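About Saretti

Hello, and come on in! Saretti is a small school for people who want to make clothes. We teach pattern cutting, draping, sewing and the basics of running a label, and we've been doing it long enough that some of our first students now send us their own interns (which makes us feel old, but very happy).

We started out as evening classes above a fabric shop called Mallel. The shop needed something to do with its upstairs room, and our founders needed a big table and good light. The first course was skirts. Just skirts, for 14 weeks, and people still signed up for a second round so they could learn pockets.

These days we have 3,950 square feet of our own, with two sewing rooms, a cutting room and a library of patterns that is growing faster than we can file it. Come and see it before you apply. Most people do, and we love showing visitors around and talking through the courses.

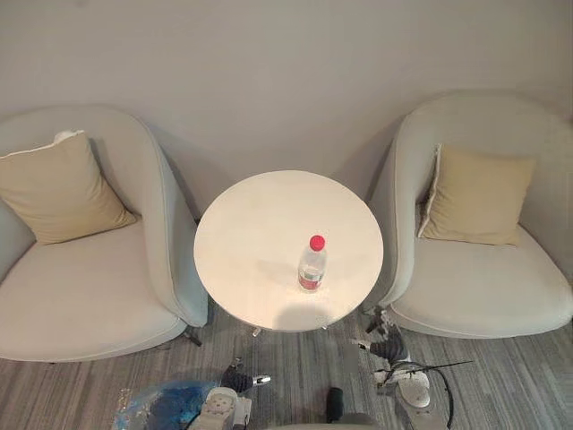
Armchairs and a little round table.

What we teach

The Foundation Year is where most people begin. You'll learn to draft a bodice block from your own measurements, grade it up and down, set in a sleeve and put together a lined jacket by the end of spring. Zippers come early. Everybody dreads them and then everybody gets over it.

After that comes the Studio Year, which is when things get really fun. You design a collection of six looks, source the fabric, cost every piece and show it on a runway in August. Last year's show had quilted opera coats, swimwear cut from one single pattern piece, and a wedding dress with a detachable train that got its own round of applause!

We also run short courses on weekends – knitwear, millinery, corsetry, fashion drawing – and those are open to anyone. No portfolio, no interview, no experience needed. If you can thread a machine, great. If you can't, we'll have you doing it before the first coffee break.

How we teach

Classes are small, never more than 14 students, and every one of our teachers has worked in the trade. Between them they have cut for theater, bridal, tailoring and sportswear, and they don't always agree with each other about the right way to press a seam. We think hearing both sides is good for you.

We want you to make mistakes in muslin, and plenty of them. The fabric store carries 40 bolts of it at the start of each term, and it always goes. 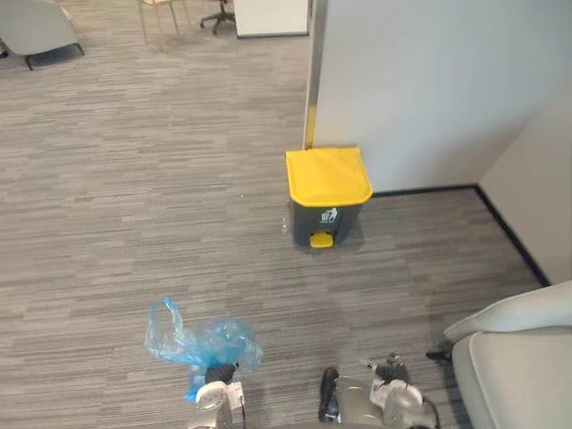

The Grondine Fund

Good fabric costs money, and we never want that to be the thing that stops someone. The Grondine Fund gives up to $2,000 a year to Studio students for cloth, trims and printing. You apply with a sketchbook and one page about what you want to make. Past awards have paid for hand-dyed silk, a secondhand overlocker and an awful lot of horsehair braid.

Visiting and applying

Our open evenings include a short sewing demo, and you're welcome to bring something you've made, finished or not. Applications for the Foundation Year go through the form on our Courses page. For weekend classes you can book a spot directly, and if one is full, do join the waiting list – places come up more often than you'd think.

Page updated 2 June 2020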